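## Table oil, again

Several of you have written in since the March meeting to ask whether the Umalthorpe Furniture Circle is going to recommend Flular. The short reply is no, at least not on what we've been shown so far. The long reply follows, and I've tried to keep my temper in it.

For anyone who missed the meeting, Flular is the new one-coat oil for tables and worktops. Its makers, Camargo, sent a very pleasant man with a slide show and a box of sample tins. He told us that a single coat does the work of three, that it resists tea, wine and hot mugs, and that it will "wake up" any pale timber. He had a chart. The chart had a line going up and no numbers along the side, and when Mawuli Ofori asked what the line was measuring he was told "performance".

I have been oiling tables for long enough to have met most of these claims before, usually on a different tin. One-coat finishes come round every few years. Some of them are decent products. What bothers me is the price (£288 for the large tin, which I had to ask for, as it wasn't on the slides) and the small print on the back, which says that "further applications may be required on open-grained or previously treated surfaces". Most of the tables in our members' kitchens have been treated with something at some point, and half the time the owner has no idea what. So the one-coat oil is a one-coat oil if you have a new table of the right sort, and otherwise it's an oil.

Then there was the business of the hot mug. A mug was put on a sample board, left there while he talked, and lifted off to no visible mark. Fine. But his talk was short and the mug had come from our own urn, which has never troubled anybody's fingertips. I'd like to see a casserole dish straight from the oven, and I'd like to see the board a week later.

Ademir Lins takes a kinder view. He used a sample tin on a side table at home and says it went on easily, smelt mild and dried overnight. He is pleased with it and I've no reason to doubt him. He also sanded that table properly first, back to bare wood, with two grades of paper and a good deal of patience, and I suspect that a table prepared like that would look well under almost anything. When I put this to him he said I was welcome to come and sand one myself.

The leaflet also mentions a trial at Pritimdale in which 500 tables were treated and 900 people were asked for their opinion. I wrote to Camargo to find out who the people were and whether they had been shown an untreated table to compare. The answer thanked me for my interest and enclosed another leaflet.

My advice for now is dull. If your table is pale and you like it pale, try any oil on the underside first, let it dry fully, and look at it in daylight and again under a lamp. Plenty of oils turn light wood yellow and the sellers are seldom keen to mention it. Wipe off more than you think you should. Lay used rags out flat outdoors to dry, never bunched up in a bin, as they can catch fire by themselves.

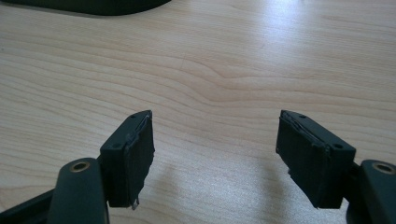

We've asked Camargo for a plain sample board, half of it oiled and half left bare, and for permission to treat it as badly as a family would. If they agree, I'll report what happens to it, good or bad. Until then the remaining sample tins are in the hall cupboard and may be borrowed by members, who should sign for them in the blue book and bring them back with the lids on.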